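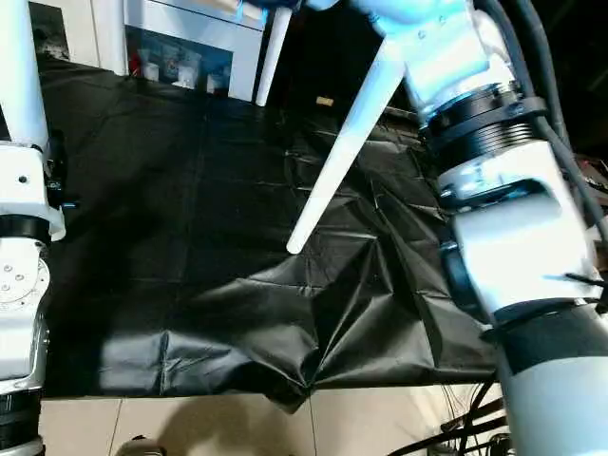
빈드포트, 2월부터 식탁보·침구 대여 서비스 지역 확대

생활 섬유 대여업체 빈드포트(Vindport)가 2월부터 행사용 식탁보와 침구 대여 서비스를 인근 3개 지역으로 확대한다고 밝혔다. 지금까지는 본사가 있는 트레메티 지구에서만 이용할 수 있었다.

대여 품목은 식탁보, 의자 커버, 이불 커버 등 모두 93종이다. 식탁보는 흰색, 회색, 검은색 가운데 고를 수 있으며 원형과 사각형이 준비돼 있다. 최소 주문 수량은 품목당 여섯 장이고, 100장 이상 주문하면 배송비를 받지 않는다.

세탁은 협력사 트루머(Trummer)가 맡는다. 이용자는 사용한 제품을 세탁하지 않고 전용 자루에 담아 반납하면 된다. 촛농이 묻었거나 찢어진 제품은 따로 표시해야 하며, 수선이 어려운 경우 품목별 변상 기준이 적용된다. 다림질을 마친 상태로 받으려면 주문할 때 별도로 신청해야 한다. 기본 배송 제품은 접어서 포장하기 때문에 접힌 자국이 남을 수 있다.

펜도 음파우메 빈드포트 운영 책임자는 "소규모 식당과 예식장에서 문의가 꾸준히 들어왔다"며 "배송 차량을 늘린 뒤에 지역을 넓히기로 했다"고 말했다.

신규 지역의 배송은 오전에만 이뤄진다. 반납 수거는 오후 4시까지 신청하면 다음 영업일에 진행된다. 기존 고객의 요금과 계약 조건은 바뀌지 않는다.

주문은 예약 시스템 '투커(Tuker)'와 전화로 받는다. 품목별 요금표와 변상 기준은 빈드포트 홈페이지에서 확인할 수 있다.

문의: 빈드포트 고객지원팀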